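Jirum Lane Allotments, minutes, Tuesday, April 26, 2022

1. Water butts. All 3 leak.

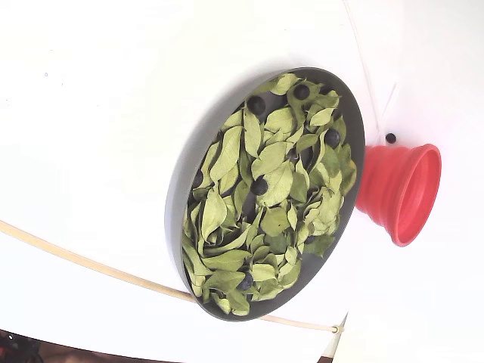
Who pays for repairs? The plot holders, as ever, with sighs.

2. Shed. Cevov quoted 2,000 pounds for a roof.
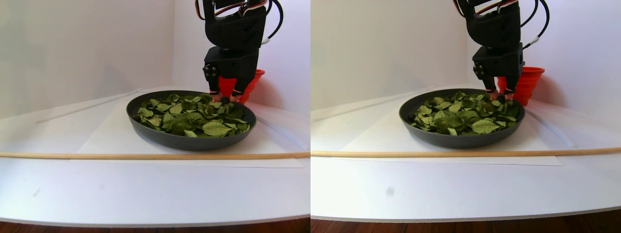

The meeting felt a tarpaulin had much to recommend it. Deferred again.

3. Slugs. Discussed at length. The slugs remain. 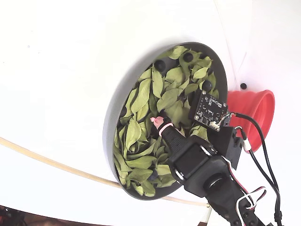

4. Gate. The Pero padlock sticks. Oil agreed.

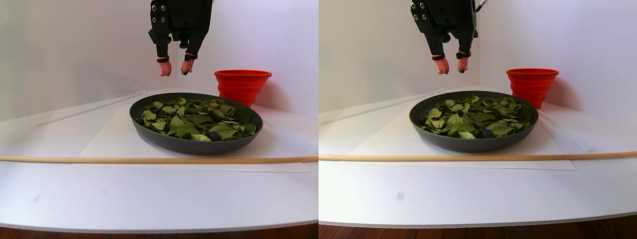 Plot 103 asked whether oil was agreed last April. It was.

Recent items
Hosepipe rota
Boateng Seeds order form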